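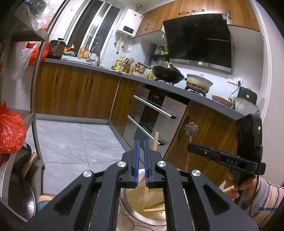 Batter or dough in the big pot, wok on the gas.

The whole flat at Fulomdale smelled of frying by four in the afternoon, and I loved it! My aunt had decided we'd make enough fritters for the entire stairwell — all of it, right up to number 55 — and she'd mixed the batter in the biggest pot she owned.

"Chopsticks," she said. "Never a spoon."

So chopsticks it was. I stirred until my arm ached, and she told me again about the winter she sold 189 fritters off a cart in Urio, in the rain, and came home with flour in her ears. It was 345 last time she told it. I didn't mind a bit. 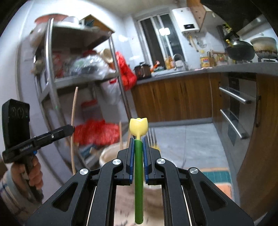

Photo: Handgate

The tulip was my cousin's doing. It was a toy one, pale yellow with a long green stem, and she wanted it on the tray when we went knocking.

"People will try to eat it," said my aunt.

"Then they'll have a flower as well!" said my cousin, and marched off past the shelves, past the bags and the pink bowl, holding her favourite colour out in front of her like a lantern. I grabbed the tray and ran after her.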